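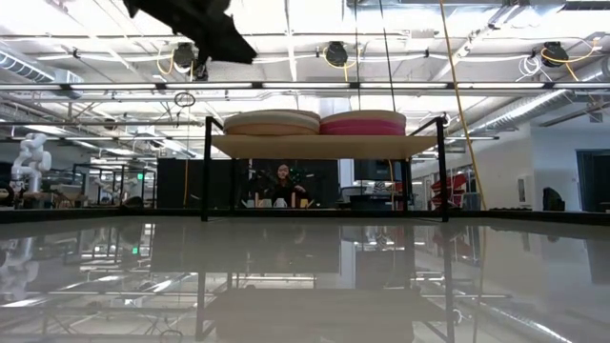

Ullville student robotics club, notes from our table-setting project. I'm posting these mostly for the two people who asked how we got on after the spring break, and for whoever takes the project over.

1. The task is simple to say. Two arms, one table, a set of plates and a small shelf. Plates have to come off the shelf and go down on the table, and they have to go back up again. Ronja Aasen set it for us as the end-of-year project and wouldn't let us swap it for blocks.

2. Plates are harder than blocks. The rim is the only part worth gripping, and it's shallow. If the fingers come in a bit low they push the plate along. A bit high and they close on air.

3. We drive the arms by hand to record runs, then train on those. We have 419 recorded runs as of June 20, 2025. Refugio Bautista did nearly 55 of them in one afternoon and said his wrists were finished.

4. The shelf gives us the most trouble. The legs are thin and an elbow will catch one if you come across too early. Annick Langlois wrote a rule for the drivers: go up first, then across. It's taped inside the log book and people still forget it.

5. Rules for a run, as we have them now. One plate per arm. The free arm stays open and keeps out of the way. If a plate is dropped you stop, write it down and start over. No nudging it straight with your hand — we threw out a whole batch for that.

6. Plate positions on the table are a grid, two rows of three. We tried scattering them and the drivers each had their own idea of scattered. The grid is dull but Lucienne Marchal can check it quickly when she goes through the runs.
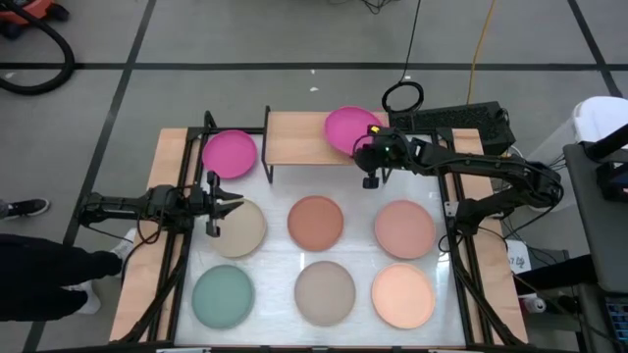
7. What works so far. Picking from the grid is fine with either arm. Putting a plate down flat is fine if it's let go slowly. We had it opening the fingers too fast until the end of May and the plates rattled every time.

8. What doesn't. Tilted plates near the shelf. The model is happy to grip one and then seems to have no plan for levelling it. Ginette Charpentier thinks we need more runs that start from a bad angle. I think so too, but it means another week of driving.

9. Still to do before the July demo at Irodach: more shelf runs, tidy the log, and agree who is driving on the day. If you want a slot, put your name in the book by the door.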